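Pre-run checklist, bin picking cell, software side
Cell: Norkitz 2
Date: November 26, 2018
Checked by: Filipa Peixoto
Second reader: Kuldeep Maurya

Please fill in every line before you enable the automatic mode. If a line is not OK, write a comment, also when you fixed it yourself.

## 1. Controller and limits

- [x] Program on the controller has the same version tag as the planner PC. *OK.*
- [x] Speed override is at 70 percent or lower. *It was at 100 when I arrived, I put it back to 70. Who needs a higher value must ask Bernardo first.*
- [x] Emergency stop is tested from the pendant and from the desk. *Both OK. The planner shows the stop and drops the pending path.*
- [ ] Watchdog stops the motion when the planner is silent for 400 ms. *Not OK. It stopped in five trials of six. In the other one the arm finished its segment before it stopped. Log is saved, see open points.*

## 2. Perception

- [x] Extrinsic calibration is loaded from today and not from the archive folder. *OK.*
- [x] Empty-bin background is recorded again after any change of the lamps. *Done this morning.*
- [ ] No false grasp candidates on the bin itself. *Partly. The bright rear wall still gives some candidates, mostly along the border where the white part becomes dark gray. I raised the minimum height over the floor and it became better, but now the flat objects get a low score too. Martim wants to mask the walls instead - I agree with him.*
- [x] Dark objects give enough depth points. *OK for the black oval one. Please repeat if the exposure is changed.*

## 3. Planning scene

- [x] Both bins are in the collision model, with the measured wall height.
- [x] Bar clamps are in the model as boxes. *The box of the right clamp was too small on the handle side. Corrected and saved.*
- [x] Hose and cables on the wrist are covered by the padded shape. *Padding is increased, because the loop goes out further than the old shape.*
- [ ] Wrist rotation is limited in the planner. *The limit is in the file but the Lastska plugin does not read it after a restart. Must be loaded by hand until it is corrected.*

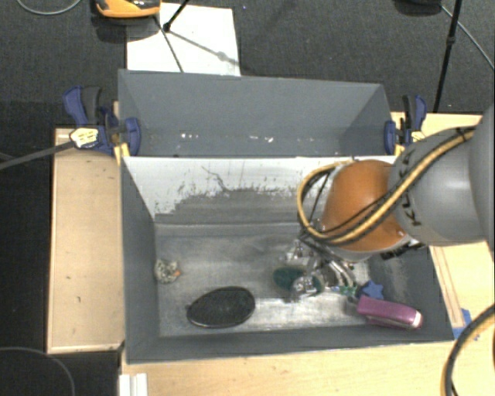

*Gripper low in the front bin, with the hose loop at the wrist and a clamp on each side.*

## 4. Grasp execution

- [x] Approach stops above the floor by the set distance. *OK in all corners of the front bin.*
- [x] Objects near a wall use the tilted approach. *OK, but the planner needs more time for the lower right corner. When objects lie close together there, the segmentation joins them sometimes and the grasp point falls between two of them.*
- [x] Finger command and finger feedback agree. *OK.*
- [ ] After a failed grasp the arm goes up before it plans again. *It goes up, but the old point cloud is used one more time. Kuldeep has seen the same.*

## 5. Open points

1. Watchdog: Bernardo looks at the log. No automatic mode without a person at the stop button until this is closed.
2. Wall mask: Martim.
3. Rotation limit after restart: Leonilde writes to the plugin people.
4. Old point cloud after a failed grasp: me, together with Kuldeep.

Result: released for supervised runs only. Unattended runs are not permitted.

Remark from second reader: I have read sections 1 to 4 and I agree. For point 4, please put the time stamp of the cloud in the log, then we can see it without guessing. - K. M.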